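Ticket: Key-locked cabinets and the arm budget (Namero pilot)
Status: open, waiting on quote

Hi all, thanks for being so patient with me on this one.

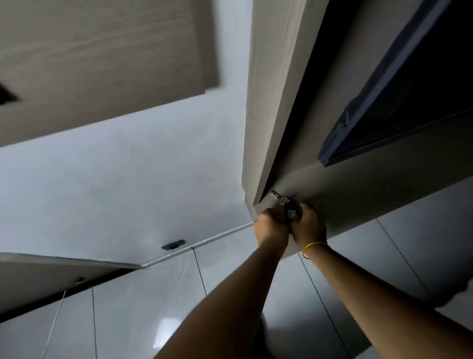
I've gone back over the Trivero quote with the locks in mind, and I think we need to sort them out before we order anything. The base price covers the single arm with the standard gripper. Turning a key while steadying the ring is a two-handed job the way our people do it, so we'd be looking at the second arm as well, and that blows straight past what we set aside in February.

The other way is to change the locks. Bavby has a keyless cam lock at $75 a door, and I'd love to try it on a couple of cabinets first – the awkward ones, tucked into corners, where you're working above your head.

Update, 2:15 pm: Radulović rang back (lovely to deal with, as always!) and can fit the locks for a $200 call-out plus parts. They'd also like the cabinet depth for unit 203, so if anyone is over that way with a tape measure, would you mind?

Still to do: ask Trivero whether the $500 reach study comes off the final invoice. I'll leave this open until they answer.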